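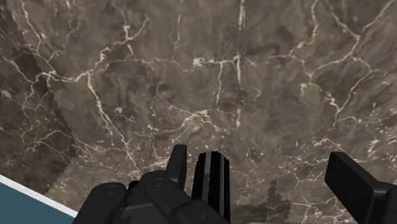
The Marble Test

A sceptic's notes on two grippers, one simulator and a great deal of brown stone

Wálter Urrego wants me to look at the shadow. The left side of the marble goes dark along an edge that climbs in steps, like a staircase in an old video game, and a smaller jagged patch sits on the stone near the right finger. "If a camera policy learns that edge," he says, "it has learned something that exists only on my computer."

I had come to Castside to hear why its simulator could pick a gripper faster than a workbench could. The pitch is simple. Load a model of each gripper, put it over a virtual countertop, run the same grasps on both, and buy the winner. Castside ran 263 grasps per gripper for my visit. The whole job took 40 minutes, including a restart.

The contenders were the Flevum, a two-finger parallel model that Urrego likes for its wide opening, and the Trirkel, which has three shorter fingers and costs a good deal more. The Flevum came out ahead in the simulator, with 78 more successful grasps. Milagros Rivadeneyra, who runs the bench tests down the hall, read the result and went back to her coffee.

Her complaint is with the contact model. Thin objects on a hard, flat surface are the worst thing you can ask a gripper to handle, and the simulator treats them kindly. A fingertip meets the stone and stops. On her bench the same fingertip flexes, skids a little and pushes the object away. She set up eight of the simulated grasps on a real countertop while I watched, using a steel ruler and the Flevum. It got three.

Urrego doesn't dispute the number. He says the finger stiffness was set by a summer intern in October and left alone ever since, which raises the question of what everyone has been comparing for the past seven months. (It also raises the question of summer interns in October. He shrugged.)

Then there is the view itself. Castside mounts its virtual camera close to the gripper, looking down past the fingers. With the fingers apart you get plenty of stone between them, white veins running everywhere, and the black hardware taking up the bottom of the picture. The company says the busy marble makes the vision side robust. Maybe. The veins are soft at the edges, and the real slab on Rivadeneyra's bench is polished and throws glare from the ceiling lights. I asked whether anyone had trained on one and tested on the other. There is a plan to.

I don't think the simulator is useless. It caught a wrist angle that would have driven the Trirkel's housing into the counter, and a mistake like that on hardware means a repair bill. Rivadeneyra uses it for exactly this and trusts it no further. She would like the score table taken out of the sales deck.

Castside's next release, called Wang, promises better contact and smoother shadows. Urrego showed me a slide about it. I asked to see the ruler test run in the new version, and he said the ruler wasn't in the object library yet.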